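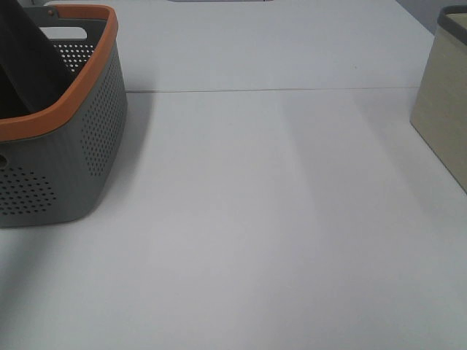 Zum Jahresende ist in diesem Haushalt der Arbeitsraum neu geordnet worden. Der vorliegende Beitrag hält fest, nach welchen Grundsätzen dabei verfahren wurde und welche Regelungen ab sofort gelten. Er ergänzt die Aufstellung zum Vorratsschrank.

## Arbeitsfläche

Die weiße Tischfläche dient ausschließlich der laufenden Arbeit: Sortieren, Falten, Verpacken, Beschriften. Eine dauerhafte Ablage ist dort nicht mehr vorgesehen. Gegenstände, die am Abend noch auf dem Tisch liegen, werden entweder einem Behälter zugewiesen oder in das Regal im Flur zurückgestellt. Die Fuge zwischen den beiden Platten ist wöchentlich mit einem trockenen Pinsel zu reinigen, da sich dort erfahrungsgemäß Papierstaub und Fadenreste sammeln.

## Behälter

Für den Tisch sind 2 Behälter zugelassen. Der graue Kunststoffkorb mit orangefarbenem Rand nimmt den Eingang auf, also alles, was noch nicht gesichtet wurde. Der beigefarbene Behälter ist für bereits geprüfte Gegenstände bestimmt. Eine Vermischung ist zu vermeiden.

Der Korb hat sich gegenüber den zuvor verwendeten Kartons bewährt. Durch die gelochten Wände lässt sich der Füllstand von der Seite erkennen, und der Griffausschnitt unter dem Rand erleichtert den Transport in den Keller. Nachteilig bleibt, dass kleine Teile - Büroklammern, Knöpfe, Schrauben - durch die Lochung fallen können. Sie werden daher vorab in die Schraubgläser von Welesier gegeben, von denen noch ein ausreichender Bestand vorhanden ist.

## Bestand und Aussonderung

Die Sichtung im Dezember umfasste 391 Einzelteile. Davon wurden 142 ausgesondert, überwiegend doppelt vorhandenes Schreibmaterial, Ladekabel ohne zugehöriges Gerät sowie Geschenkband in unbrauchbaren Längen. Die Anleitungen zu den Skuten-Regalen wurden entgegen der ursprünglichen Absicht behalten, weil ein Umbau im kommenden Jahr nicht auszuschließen ist.

## Offene Punkte

Ungeklärt ist der Verbleib der Etikettenrolle (200 Stück, Resach). Bis zum Ersatz wird mit Kreppband beschriftet. Ferner steht die Entscheidung aus, ob die Nähsachen weiterhin im Arbeitsraum oder künftig im Schlafzimmer untergebracht werden.

Stand: 22. Dez. 2023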